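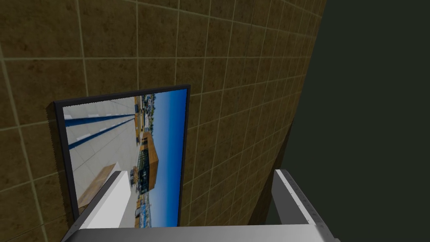
Wrist camera view in the sim, gripper open

Comparing two grippers in simulation, is the wrist camera hurting me or is it the fingers?
Asked by Pavithra Amin
Tags: grippers, wrist camera, simulation

Hi all! I'm trying to pick between the Someo parallel gripper and the Lulto one for a household project, and before I spend real money I'm running both in sim first (a small home set, tiled wall, some furniture, nothing fancy). Same arm, same controller, same grasp script. The only thing I swap is the gripper file.

The Someo wins by a mile on my small objects. Great, except the camera mount comes along with the gripper file, so the view changes too, and now I don't know what I'm measuring. With the Lulto the fingers take up more of the picture and my pose estimate jumps all over the place on the last bit of the approach. I've done 166 grasps with each so far and the misses bunch up right at the end.

Is there a clean way to separate the two? I'd rather not write a whole second benchmark if I can help it.

3 answers

Tamara Skoryk
Accepted answer

I went through this exact thing last December with a different pair of grippers and wasted a good week on it, so let me save you some of that.

Take the camera out of the gripper file. Make a dummy link on the wrist flange, bolt the camera to that, and leave it alone when you swap grippers. Then run it all again with the object pose read straight from the simulator, no vision whatsoever. If the Lulto is still losing with perfect poses, it's the fingers (or the friction settings, check those too, people copy them from one file to the next and forget). If the gap closes, it's the view.

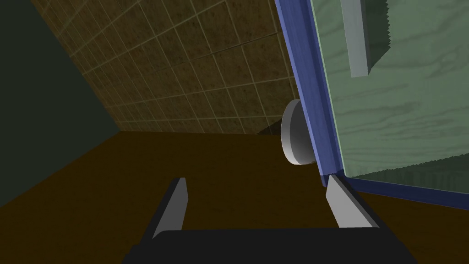 How wide should the gripper be open on approach?
Start with the object's width plus a couple of finger thicknesses, then keep that same margin for both grippers so neither one gets an easier ride.

That one came up in my own notes a lot, because my wide-stroke gripper was coming in fully open and bumping into things next to the target. I was logging those as bad grasps when they were really collisions. Log them separately! It changed my ranking completely.

Also, 166 is okay for a first look but I wouldn't buy hardware on it. I'd go up to 1000 per gripper with the same random seeds for both, and let it run overnight. It's sim, it's free.

Floarea Munteanu

Agree with Tamara on moving the camera. I'd go one further and add a second one up on the head or torso, looking out over both arms. You don't have to feed it to the policy, just record it. When a wrist view goes weird I can scrub to the same moment from higher up and see what the arm was doing -- half the time my problem was the elbow and the gripper had nothing to do with it.
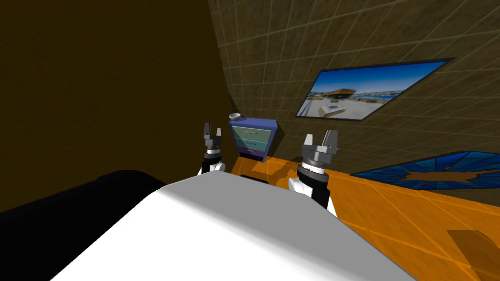
The other nice part is that it doesn't move when you change grippers, so you can lay two runs next to each other and compare the approach path by eye. I keep mine at a low frame rate so the files don't get silly. If your controller is Dobre or something like it, check that both cameras are stamped from the sim clock. Mine wasn't, and I chased a lag of 2 frames for days thinking it was a slow gripper.

Thodoris Stefanou

just use the Someo. I had the Lulto for over 16 months, the real one, and the finger pads kept peeling on me. never bothered with sim

Comment from Pavithra Amin:
Thanks everybody! I pulled the camera out onto its own link like Tamara said and reran a short batch on Wednesday with perfect poses. The gap got a lot smaller, so most of it was the view after all. The Lulto still drops flat things more often, which I'm guessing is the pads, so maybe Thodoris has a point there.

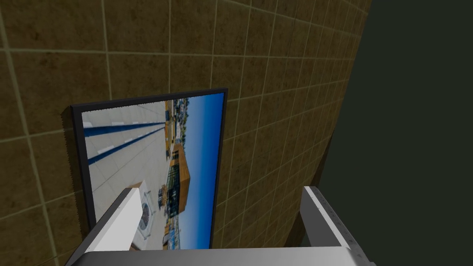

What I haven't sorted out is where to put the camera now that I'm free to move it. Tilting it up gets me less finger and more background, but then I lose the fingertips at the moment of contact, and that's the part I care about most. I tried pushing it back along the wrist too and the palm started eating the bottom of the view. Right now I'm leaning toward a small tilt and a wider lens, same for both grippers, and then the long run with matched seeds.

Comment from Tamara Skoryk:
Wider lens is what I ended up with. Redo your calibration after, even in sim, if your pose estimator has the old numbers saved in a config somewhere. Mine did.

Comment from Anca Oprea:
Is the dummy link thing written up anywhere? I'm on Vundavora and it won't let me attach a sensor to a fixed joint.

Comment from Tamara Skoryk:
Give the link a tiny mass, I had to do that on another simulator and it stopped complaining. Not sure about yours though.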